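Trancombe Basketry Workshop
Notebook entry, July 23, 2022
Entered by Tsehay Chala. Copies to Marites Castillo and Ekkachai Yensuk.

Subject: soaking times for the Umura willow, and the state of the dye bath.

This entry continues the notes on the brown willow received from Umura. It records the soaking trial, the first two trial bases and the present condition of the tank. Colleagues who intend to use the tank before the next delivery are asked to read the section on water before doing so.

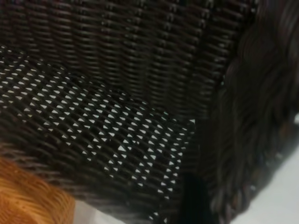
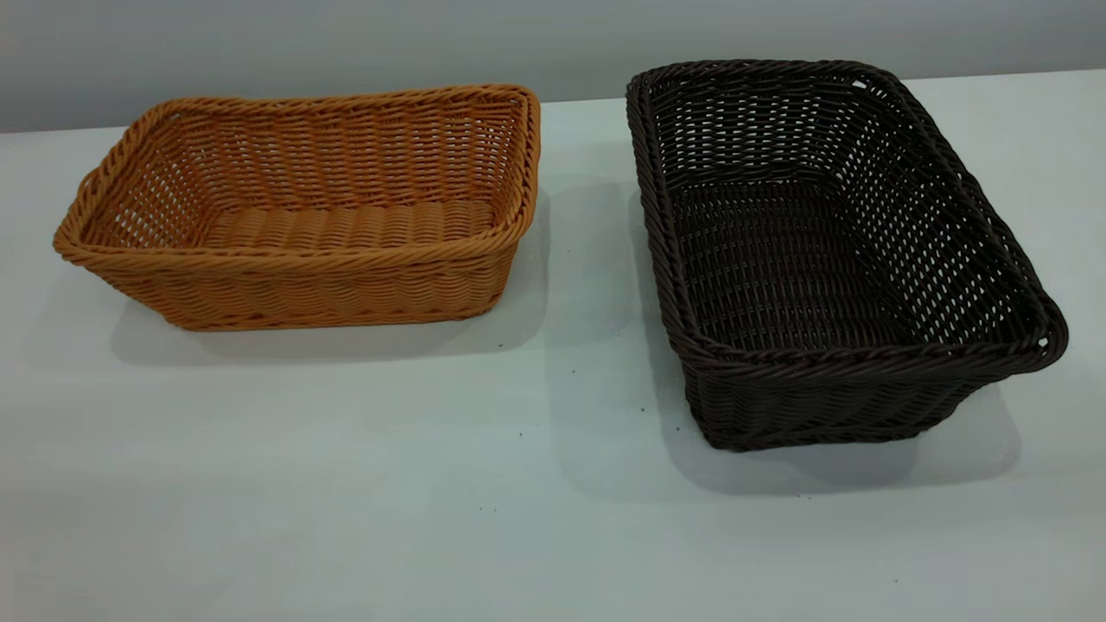
Woven work in dark brown; the second picture also has a tan basket beside the dark one.

Reading time: 5 minutes

Material

The delivery consisted of 1586 rods, according to the supplier's note, in four bolts. The rods were graded by Remedios Sarmiento on arrival and stored on the upper rack with the butt ends towards the door. The longest bolt was set aside for the log basket order from Eynon and was not used in the trial.

The rods are bark-on and were cut in December. They have therefore had a full season to dry, and the bark is tight. A few in the shortest bolt show grey patches near the tip. These were cut out and burnt. No mould was found further down the rod, but the bolt should be opened again before it is used, and the string replaced with something looser. The string used by the supplier had marked the outer rods.

Soaking

The old rule in this workshop has been one day of soaking for each foot of rod, in cold water, for any willow with the bark left on. It was inherited with the tank and has never been written down with any evidence beside it. Boyang Kang proposed that the rule be tested, as the rods for the spring order had come out of the tank slippery and the bark had lifted during weaving.

A sample of 80 rods, all five-foot, was divided into four bundles and tied with coloured wool. Red came out after three days, yellow after four, green after five and white after 8. The bundles were weighted with the slate, and the water was not changed. After lifting, each bundle was wrapped in the damp blanket overnight to mellow.

Red was not ready. The tips bent well enough, but the butts cracked when turned at a right angle over the thumb. It was returned to the tank and has been left out of what follows.

Yellow was usable for siding and for the finer weavers. Two rods kinked during the test and the bark held on all of them. Marites Castillo worked a few rounds of waling with it and reported that it was stiff in the hand, particularly towards the end of the afternoon when it had begun to dry. She would not choose it for a border.

Green was the best of the four. The butts turned down cleanly after pricking with the knife, and there was no lifting of the bark at the bend. The rods stayed workable under the blanket for two further days.

White was over-soaked. The bark slid when gripped and came away in strips on the inside of the bend. There was also a sour smell, which had been noticed from the fifth day but had not been recorded at the time. It should have been. Rods in this condition can be stripped and used as buff, but that is a separate job and there is no order for it.

The old rule thus stands for five-foot rods, at least with this bark and this temperature of water. It has not been tested on the longer bolt. Boyang's view is that thickness at the butt matters more than length, and that a thick four-foot rod should be treated as though it were longer. There were not enough thick short rods in the sample to settle the question. His suggestion has been noted and will be taken up with the next delivery.

Trial bases

Two oval bases were made from the green bundle on the ordinary pattern, with three long sticks and seven short. The first twisted. It was made by pairing in one direction throughout, and by the time it had reached full width it rocked on the bench like a propeller. This is a known fault of oval bases and the writer ought to have changed direction at the halfway point. The second was begun with pairing and finished with reverse pairing, and it lies flat after a night under the iron.

The second base weighs 410 grams before staking up. The figure is entered here for comparison with the Ikeck base, which was weighed last year on the same scale but whose record is missing from the folder. If any colleague has the sheet, it should be returned.

Stakes were inserted in the second base and tied up at the top. The sides will be worked with three-rod waling, then English randing, then a second band of waling below the border. The border has not been decided. Ekkachai prefers a plain three-rod behind two. Remedios has asked for a plait, on the ground that a plaited edge is kinder to the hand when the basket is lifted without handles. A plait takes longer rods than remain in the green bundle, so the matter depends on how many can be spared from the Eynon bolt.

Water

The tank was drained after the white bundle was lifted. There was a brown sediment on the bottom and a film on the sides at the water line. Both were scrubbed off with the stiff brush and washing soda, and the tank was rinsed twice. In warm weather the water should be changed whenever a bundle is taken out after more than four days. The lid should stay off at night and on during the day, to keep leaves and direct sun from the water.

The hose fitting leaks at the wall end. A new washer was put in, and it still drips - the thread appears to be worn. A bucket has been placed beneath it and must be emptied each evening until the fitting is changed.

Dye bath

The walnut bath was left standing from the previous job and was tested with six peeled offcuts. Colour after one night was a weak, uneven tan. After two nights it was darker, but streaked wherever the pieces had touched one another. The bath is probably exhausted. Fresh husks will not be available until the autumn and the dried ones in the tin amount to less than one good bath. It is recommended that no orders for dyed work be accepted until then, except where the customer is content with a variable shade.

Ekkachai has pointed out that the streaking might be avoided by turning the pieces twice a day and by tying them loosely. This will be tried with the dried husks, on offcuts only.

To be done

Re-tie the shortest bolt.
Put the red bundle's second lifting date on the board.
Find the Ikeck sheet.
Order the hose fitting and two bodkins, medium.
Ask Eynon whether the log baskets are to have feet.
Stake up a third base, from yellow, to see how it compares.

Added later the same day: the red bundle was lifted with the tank drained, so it has been put in the long trough under wet sacking. Its count of days is no longer reliable and it should not be included in the table when this is copied up. T.C.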